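4.2 Aufräumen einer Küchenfläche

Ob Maschinen Hausarbeit schon übernehmen können, hängt stark vom Objekt ab. In Zisdale ließen wir vier Aufgaben mit Geschirr und Spielzeuglebensmitteln bearbeiten, insgesamt 1708 Durchläufe. Tassen mit Henkel bereiteten wenig Mühe. Flache Teller dagegen wurden oft verschoben statt gegriffen – ein Befund, den auch Wi und Oh berichten.

Abb. 8: Arbeitsfläche von oben, mit Sieb, Tassen, Teller, Spielzeugobst und Kleinofen.
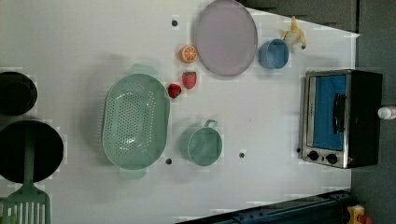

Für den unbeaufsichtigten Einsatz im Haushalt reicht das noch nicht.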